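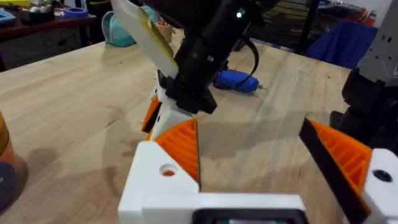 Orange finger, pale bench.

Thursday, April 25, 2024

Pulled the Crenshaw block again, the harbour view with the crooked steeple. Eight sheets, of which 3 are fit to be looked at by daylight. The grey went on too thick and the sky over Jokholm now has the colour and texture of old porridge. Manon Lapointe says it is "atmospheric." Manon also says this of the bus station.

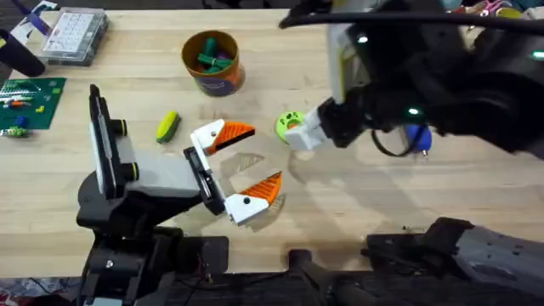
Afternoon

Rosaire Girard rang about the edition. He would like 35, signed, and he would like them in February, a month that has already been and gone. I explained this. He said he'd speak to Mervin, as though his brother had some pull with the calendar.

Went back to the lettering after that. I cut "Ullcombe" into the lower margin without reversing the second L – a small mercy that both ways round it's wrong by only a foot.

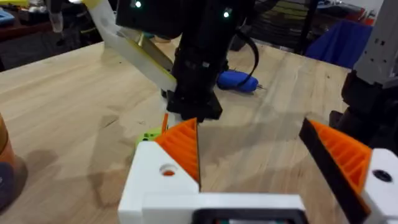

The C is another matter, and will have to be plugged and recut before Izzati sees it. She taught me to check everything in a mirror. The mirror is at home, over the sink, doing no good to anyone's handwriting or mine.

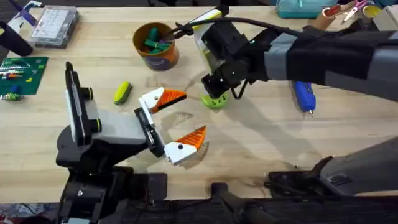

Tomorrow

Thin the grey. Order more Kellero paper. Plug the C. Ask Carter MacLeod for my small gouge back, nicely, for the third time.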